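Robot Software Engineer, Manipulation (Planning and Control)

Clerkuvar – full time, on site four days a week

Clerkuvar writes the software that lets a robot arm pick things up, move them and put them down on a table that isn't set up the same way twice. We don't build arms. We buy them, mount them and write everything from the joint controller up to the task planner. The company is 13 people, and 9 of them write code every day.

We are hiring one engineer for the motion group. You would report to Wing-sze Hsueh, who leads planning and control.

What you would work on

Our planner is called Plevach. It takes a goal pose and a scene estimate and returns a trajectory the arm can follow without hitting anything. It works well in open space. It is slower than we want when the gripper has to get close to a rim or reach down beside something tall, and it gives up too often on objects lying on their side. Most of your first year would go into that.

You would also share ownership of Resent, the replay tool. Resent takes a logged run and sends the same commands through a new build of the controller, so we can compare the two. It was written quickly and it shows. The log format needs a version number, the time alignment between camera and joint data needs work, and the command line options need to be cut down.

The perception side belongs to Kha Đinh's group. You would not be training models, but you would read their output all day and you need to be comfortable telling them when a pose estimate is wrong and by how much.

What we need from you

Solid C++ and enough Python to write tests and plots without help.
Experience with at least one sampling-based or optimization-based motion planner, including having changed the code inside it.
A working knowledge of arm kinematics, joint limits, singularities and collision checking.
Time spent debugging on real hardware. Simulation work counts, but it can't be all you have done.
Clear written English. We review design notes before code.

Useful, but we won't screen on it: real-time Linux, grasp planning, force control, calibration of wrist cameras.

How the work goes 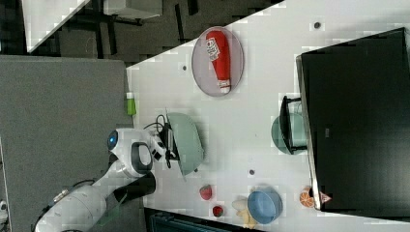

Each engineer gets bench time every day, and you book it in blocks. The controller loop runs at 400 Hz, and a build that misses its deadline in the nightly test does not go on an arm the next morning. Changes to Plevach need one review from the motion group and one from perception. Small fixes usually merge the same day – larger ones start with a short note and a meeting.

We keep normal hours. There is no on-call rotation for this role.

Terms

Permanent position with a 6 month review. Health insurance, paid leave and a moving allowance if you are coming from out of state. The salary range is sent to every applicant before the first call. The start date is flexible, but we would like you here by April.

How to apply

Send a resume and a link to, or a description of, one piece of planning or control code you wrote. Tell us what it did badly. A cover letter is optional.

The process is a phone call, a paid take-home task using a cut-down copy of Plevach, and one day at the office with the motion group. We reply to everyone who applies.

Posted January 11, 2024. The position stays open until filled.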